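재택근무 수당보다 먼저 정해야 할 것

2020년 8월 25일

재택근무를 시작한 회사들이 요즘 가장 많이 다투는 문제는 돈이다. 전기료를 누가 내느냐, 의자를 사 주느냐, 점심값을 그대로 주느냐를 놓고 몇 주씩 회의를 한다.
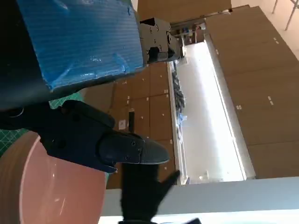
나는 순서가 틀렸다고 생각한다. 수당은 나중에 정해도 된다. 먼저 정해야 할 것은 연락에 답하지 않아도 되는 시간이다.

내가 일하는 Flosteo는 직원이 13명인 작은 번역 회사다. 봄부터 전원이 집에서 일했다. 처음 두 달은 다들 만족했다. 출퇴근에 쓰던 시간이 남았고 사무실 전화도 울리지 않았다. 그런데 초여름이 되자 밤 10시에 메신저로 질문이 오고 10분 안에 답이 달리는 일이 흔해졌다. 답하라고 지시한 사람은 없었다. 한 사람이 답하니 다음 사람도 답했고, 나도 그랬다.

교정 일을 맡은 조지안 부아예는 7월에 휴가를 내고도 원고 파일 2개를 고쳐서 보냈다. 급한 원고가 아니었다. 이유를 물었더니 알림이 떠 있는 것이 신경 쓰여서 그냥 처리했다고 했다. 성실한 직원의 이야기로 들릴 수도 있지만 회사가 이런 일을 당연하게 여기기 시작하면 휴가 규정은 종이에만 남는다.

반론은 안다. 거래처 Daly의 담당자 야닉 르브룅은 시간을 정해 두면 유연성이 사라진다고 말한다. 아이를 재우고 밤에 일하는 편이 나은 사람도 있다는 것이다. 맞는 말이다. 나도 밤에 일하는 것을 막자는 쪽은 아니다. 밤에 쓴 메시지는 예약 발송으로 돌려 아침에 도착하게 하면 된다. 보내는 사람의 편의와 받는 사람의 휴식은 따로 다룰 수 있다.

정말 급한 일이 생기면 어떻게 하느냐는 질문도 받는다. 전화를 하면 된다. 전화를 걸기가 미안할 정도의 일이라면 아침까지 기다려도 되는 일일 가능성이 높다. 우리 회사에서 지난 석 달 동안 밤에 오간 대화를 다시 읽어 보았는데, 다음 날로 미뤘을 때 문제가 될 만한 것은 거의 없었다. 대부분은 파일 위치를 묻거나 용어 하나를 확인하는 내용이었다.

규정은 길 필요가 없다. 저녁 7시부터 다음 날 아침 8시까지는 답하지 않아도 되고, 그것을 평가에 반영하지 않는다고 적으면 된다. 다만 관리자가 먼저 지켜야 한다. 대표가 밤 11시에 메시지를 보내면서 답은 내일 해도 된다고 덧붙이는 것은 지키는 것이 아니다. 받는 사람은 이미 그 메시지를 읽었다.

우리 회사는 10월에 재택근무 규정을 새로 쓴다. 초안에는 인터넷 요금과 모니터 대여에 관한 항목이 12개 있고, 연락 시간에 관한 항목은 아직 없다. 나는 그 항목을 맨 앞에 넣자고 제안할 생각이다.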